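Grellovine Teach Kit 2: Review
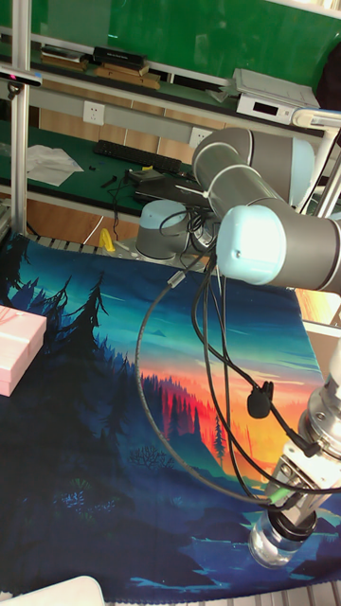
Most teaching kits for small robot arms do one thing well and bolt the other on as an afterthought. You get a decent hand-guiding mode with a poor remote, or the reverse. The Grellovine Teach Kit 2 is sold as a complete package for both, at $1214 with the software license included. I used it for 43 working hours on short tabletop jobs, mostly picking up containers and boxes and setting them down somewhere else.

Setup

The kit consists of a handheld controller, a wrist-mounted button ring, an interface box and the Holub recording software. Installation took one morning. The cables supplied are long enough for a bench cell but stiff, and Grellovine provides no clips or sleeves. Plan the cable run before you start recording. A loop that is harmless at the home position can pull tight at full reach, and the arm's force estimate picks up the load.

Hand guiding

Press the ring, move the arm, release. The path is stored on release. Friction compensation is good in the first three joints and mediocre at the wrist, where small rotations tend to stick and then jump. For coarse moves this makes no difference. For lining up a grasp on a round container it does, and I ended up recording the last part of most approaches with the controller.

Payload has to be entered by hand. If you guide the arm with an object in the gripper and forget to update the value, it sinks slowly while you hold the ring. The first version of the kit did the same thing, and I had hoped to see it fixed.

Remote control

This is the better half. Motion scaling runs from 1:1 down to 1:16, and the finest setting is usable for work close to the table surface. Delay was low enough that I stopped noticing it after the first session. The thumb control for the gripper is proportional, but its first few degrees of travel do nothing -- the deadband can be reduced in the settings, under a menu labeled Misc.

Depth judgment remains the operator's problem. With a transparent object I was slower and knocked things over more often, whichever mode I used. Patterned backgrounds made it worse. A second viewing angle helped more than any setting in the software.

Recording software

Holub stores up to 2000 demonstrations per project. Trimming the start and end of a recording is quick. Splitting one recording into two is not possible, so a good grasp followed by a bad release has to be recorded again from the beginning. Export to the Titurow format worked without trouble. The other export option dropped the gripper channel until the October update.

Compared with the Nosance

The Nosance pendant has a smoother wrist mode and better documentation. Its remote control is jerky at low speed, and software is charged separately. If you only guide by hand, buy the Nosance.

Pros: fine motion scaling, low delay, quick trimming, license included
Cons: sticky wrist, manual payload entry, stiff cables, no splitting of recordings

Rating: 4 out of 5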